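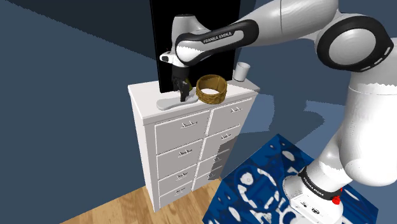 Storage & Furniture Notes
July 2020 | Kurkmont Newsletter Desk

Drawers that stick in summer

Most of the service requests we log between now and the end of August concern drawers that ran freely in December and now bind halfway out. The usual cause is moisture. Solid wood swells across the grain as humidity rises and hardly moves along its length, so a drawer front gets taller while its depth stays the same. A gap that looked generous in a heated room can close completely.

Check the load first. Empty the drawer and run it again. If it moves freely, the bottom panel was sagging onto the rail below, and sanding the sides will not help. Members with the Stomano bench gauge can measure the sag directly; a straightedge and a steel rule do the same job.

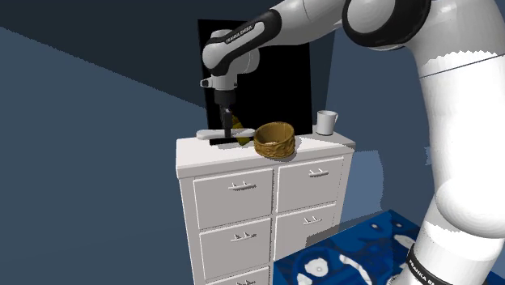

White chest of drawers.

If the empty drawer still binds, check the case for square. Measure both diagonals across the front opening. Unequal readings mean the case is racked, most often by an uneven floor. Shim the low foot and measure again before touching the drawer.

Only then look at the runners. On wood runners, rub a pencil along the bearing edges, work the drawer a few times and look for polished spots. Take those down with 200-grit paper, a few strokes at a time, and finish with paraffin wax. Do not use oil – it soaks in and holds dust. On metal slides, wipe the track clean and check that both sides sit at the same height.

Leave any planing of drawer fronts until the heating season. Material removed in July shows up as an uneven gap in winter, and painted edges will need to be sealed again.

The full procedure is on sheet 77, with the clearance table by wood species. The Mujić runner template is back in stock at the Clultmont counter under part number 1395.

Contact the desk | © Kurkmont Newsletter | Back to top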